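Friday, long table, open office

Cleared for the wipe-down test. Cups first, then everything toward the far end. Paper cups had been left lying on their sides, large and small together. Plant left in place, too heavy to be worth shifting. 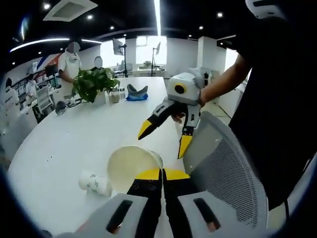

Someone asked whether the specks on the top were dust or pitting, as Zerkon would lift one and do nothing for the other. Not settled. Dry cloth before any liquid, then check again under the window light.

Bowls and small cups go to the kitchen, jars stay with the plant. Cables to be coiled before the cloth goes near that edge.
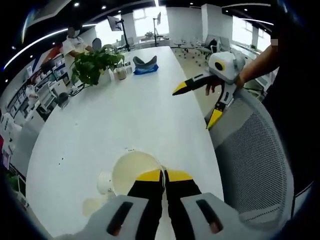

The pillow should go in the lost property box with the blue cloth, according to a note added on the shared sheet, and not back on the table again. Agreed. Box is by the Codton cabinet.

Stacking: patterned cups nest base into mouth, up to 3 high. Past that the stack leans when the table is bumped.

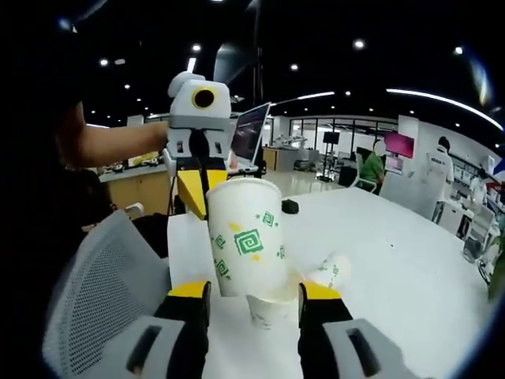 Stacks go back to the counter, largest at the bottom. Mouse and laptop last. Repeat with Listis in March, same cloth, 2 passes.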